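Can a write-in actually win a town council seat, or am I wasting everyone's time?
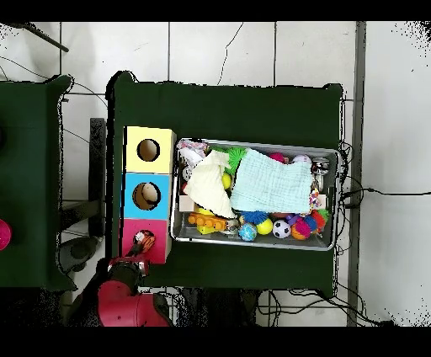 posted by culvert_dan in Local Elections & Voting

So our town council has 6 seats, 2 of them up this fall. One of the two has a guy running unopposed, been in there forever, votes against everything including the stuff he proposed himself. Filing closed end of August and of course that's when a bunch of us got mad enough to want somebody else. A neighbor asked me if I'd do it as a write-in. I said let me look into it and now I've looked into it for three nights and I'm more confused than when I started.

What I can't figure out:

Do I have to register as a write-in or do people just write my name? The county page says one thing and the form says "if applicable" which, great.

If somebody spells my last name wrong does it count. It's a name people spell wrong. My own dentist spells it wrong.

Can I put up signs before I've filed anything. I already priced 30 yard signs at Trulley and the quote is only good thru September.

Also is there any point. Last time the seat was up the winner got 1802 votes which sounds like a lot of people to teach how to write on a ballot. The unopposed guy will get votes just for being printed there. My wife thinks I should wait for the next one and do it properly. She may be right but the road budget gets voted on before then and that's the whole reason I'm mad.

Not looking for a debate on the parties, the race is nonpartisan anyway. Just want to know how it works from people who have been near one of these. Thanks

Urs Hauser

Been near two of them, lost one, helped win one, so take it for what its worth.

Registering: depends on your state, and you need to ask the clerk, in person or on the phone. Not the county website. In a lot of places you have to file a declaration of write-in candidacy by a deadline, and if you don't, the votes for you get lumped in as scattered and never even get tallied by name. Other places count anybody. "If applicable" on the form usually means someone copied it from another form. Call. Ask for the deadline and ask them to email it to you so you have it in writing.

Spelling: most states go by voter intent, so close is OK. How close is decided by whoever is at the table when they count. In the one we won there was a long argument over a ballot that had the right first name and then just a squiggle. It counted. Another one said "the plumber from Fostov Road" and that did not. Ask the clerk if you can list variations of your name when you file, some allow it, and if they do list every bad spelling you've ever seen on an envelope.

Also ask about the oval. With a lot of ballots the voter has to write the name AND fill in the bubble next to the line. People forget the bubble. We lost a pile of votes that way the first time. Second time every sign and every card said fill in the oval, write the name, in that order, and we handed the cards out at the legal distance from the door all day. Find out what that distance is too.

Signs: money is the thing, not the signs. Once you spend on a campaign you may count as a candidate for reporting even if you haven't filed. Some towns have a floor below which they don't care. Don't order from Trulley till you know, and check whether the sign needs a "paid for by" line. Reprinting is worse than a lapsed quote.

Is there a point – yes if turnout is low and he's disliked. Unopposed people don't campaign. That's your opening. But don't look at the 1802, look at how many people skipped the race altogether. The clerk has that, it's the undervote. If its big those are your people.

vadden_heights

you wont win. sorry. we tried it here against Pfister and he didn't even put up a sign and beat us bad. people get in the booth and do the easy thing.

go to the road budget hearing and bring everyone you would of got to vote for you. did more for us than the whole write in did

marybeth_in_4

Partly agree with the one above but I'd do both. The hearing is where you find out who'll carry cards for you.

Couple things I didn't see mentioned. Check your voter registration address matches where you live now, my cousin got bounced over an old apartment. And mail voting – those ballots go out weeks early, so if you start in October a chunk of people have already voted and you're campaigning to them for nothing. Get your name out before the ballots drop.

Keep the name short on the signs. If you can file as Dan file as Dan.

Your wife isn't wrong about the next one but a decent showing now means nobody asks who you are then. Ask the clerk for the petition dates for that one while you've got them on the phone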